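3. Efectos de la automatización en el puesto de embolsado

El presente apartado recoge lo observado en el taller de Gratwood, en Plundov, donde parte del llenado de bolsas de tela se ha asignado a un brazo con pinza. La plantilla del área no se ha reducido, pero sí ha cambiado su tarea: las operarias ya no embolsan pieza por pieza - preparan la mesa, supervisan el ciclo y resuelven los atascos.

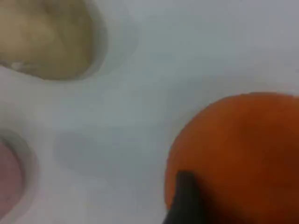
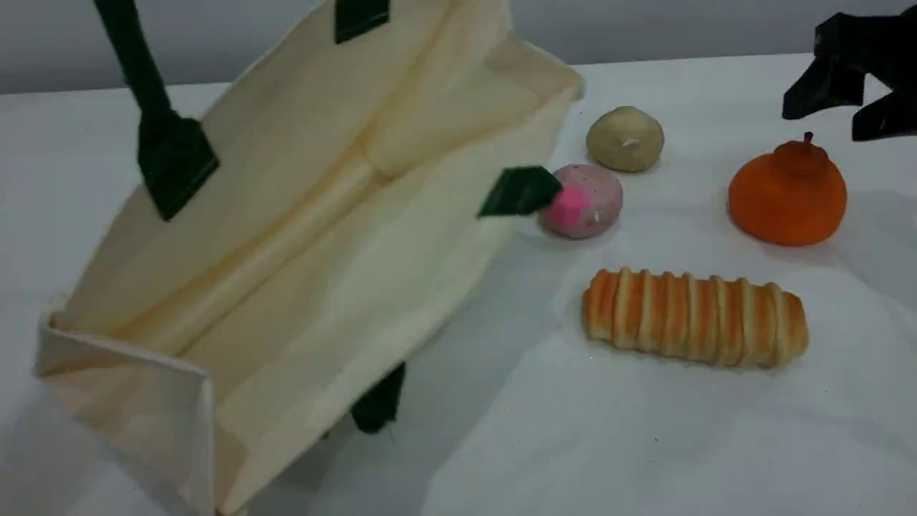
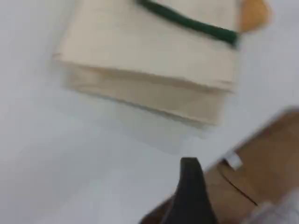
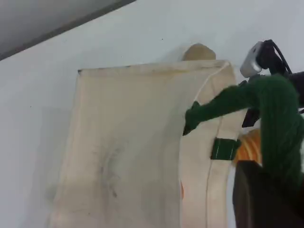 Figura 4. Puesto de embolsado, vistas parciales. Elaboración propia.

De los 276 ciclos registrados en julio, 100 requirieron intervención manual. Las trabajadoras señalaron un menor cansancio de muñeca, aunque también una atención más sostenida y menos conversación entre compañeras. La formación prevista por la empresa se limitó a una sesión, duración que este equipo considera insuficiente para las nuevas funciones.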